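Keeping the Two-Arm Cell Happy
December | by Nanna Kvaran

Our two-arm cell has now passed 3,000 hours, and what a good old workhorse she has been! Junhao Fang gave up a whole afternoon (bless him) to go over the wrists with me. 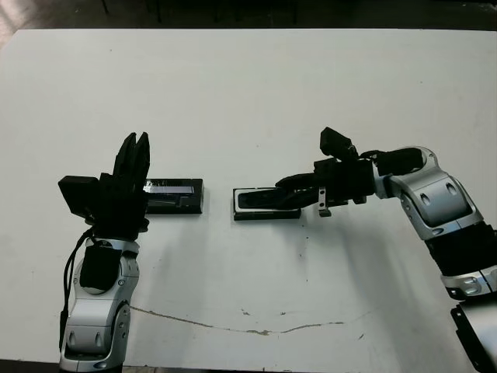
Cables are what I fuss over most, every 300 hours without fail. I like a generous loop beside the forearm, like the black one on the left arm, so the wrist can turn without tugging. Then we wipe the joints, check the cuff and run 40 slow cycles before anybody goes home.

Recent items
Fulten bench moves upstairs
Spare parts from Zudska
Prostex training dates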